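Chapter 7
Open Storage: Baskets, Bins and Trays

In this chapter
Choosing a container for the things it will hold
Measuring a shelf for baskets
Sorting small items at a table
Labels and when to leave them off
Cleaning and repair

Key terms: open storage, footprint, taper, weave, home position

Most households own more containers than they use. They were bought one at a time, often before anyone knew what would go in them, and they end up stacked inside each other at the back of a closet. Chapter 6 dealt with closed storage, meaning drawers, cabinets and boxes with lids. This chapter covers containers that stay open at the top.

Open storage works best for things that are picked up and put back every day. Toys, hair ties, dish towels, pet supplies and mail all belong in this group. A lid adds a step each time, and in a busy house that step gets skipped. The item is then left on the nearest flat surface, and the clutter starts there.

A basket has two sizes that matter. The first is its footprint, the space it takes up on the shelf. The second is the space inside at the bottom, which is smaller if the sides slope. This slope is called the taper. A tapered basket is easy to reach into and easy to stack when empty, but it holds less than its rim suggests. Measure both before you buy, and write both numbers down.
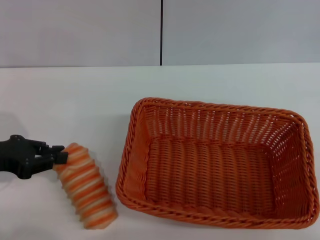
Figure 7.1 A rectangular basket with sloping sides, and a striped, ribbed item on the table next to it.

Sorting should be done on a clear table in good light. Put the basket to one side, within easy reach, and set the loose items out beside it. Pick up one item at a time and decide where it goes before you pick up the next. Long items can be laid at a slant if they are too long to lie flat. If more than one or two stick out over the rim, use a larger basket.

The weave also matters. A close weave hides what is inside and keeps small parts from slipping through. An open weave lets air move, so it suits bath toys and cleaning cloths, but coins, beads and pen caps will fall out of it. Lining an open basket with a cloth solves this and makes the basket easier to clean.

Case Study: The Ekström Playroom

Britt-Marie Ekström kept her grandchildren's toys in one deep chest. When she emptied it on 1/10/19 she found 787 separate pieces, many of them broken or missing a part. She replaced the chest with low baskets on two shelves, with one kind of toy in each. Every basket was given a home position, a fixed spot on the shelf to which it always returned. Putting the room in order at the end of a visit had taken up to 60 minutes. By November the children were doing most of it themselves before supper.

Before You Read On

Choose one shelf in your home or classroom. Measure its width, depth and the height to the shelf above. List everything now on it and mark the items used daily. Keep the list, as you will need it for the shelf plan in Section 7.2.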